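Left jaw drops out mid-task, error 307

fondlow_tech
Posted Saturday, 7:40 am
Running two handheld Zelier grippers on the hat rack job. Left one lets go partway through a pick and throws error 307. Jaw goes limp, right one carries on fine. Firmware is 164. Power cycling clears it for a while, then it comes back. Anyone seen this?

mbench
307 is overcurrent on ours. Check whether the jaw is closing all the way on thick knit and stalling. We dropped the current limit to 900 mA and it went away.

fondlow_tech
Tried 900. Same fault, and now it won't hold a beanie at all.

rankin_line2
I don't agree that it's overcurrent. We had this at Rankin in May and it was the cable. The connector works loose when you turn your wrist. Tape the cable to your sleeve and run it again.

mbench
A loose cable gives you a comms error, not 307.

rankin_line2
Depends on the firmware. On 164 a short dropout on the power pins logs as 307. Swap the two cables and see if the fault moves to the right side.

oserent_dave2
Whichever it is, stop using it with your fingers near the jaw. Ours came back on by itself after a dropout and closed hard. I'd want the e-stop in reach before any more testing.

fondlow_tech
Fair point, will do. Same table and rack as always:
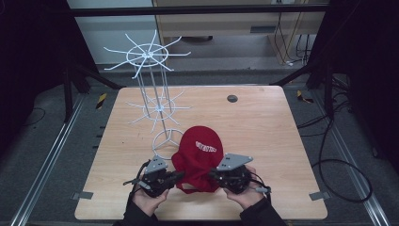
Both grippers at the red beanie, white rack behind it.

rankin_line2
Thanks. Can't tell anything about the connector from that. Do the cable swap first.

fondlow_tech
Swapped. Fault is on the right now, left is clean. Ordering 2 new cables — leaving the limit at stock.

mbench
OK, cable then. I'd still check the log for current spikes.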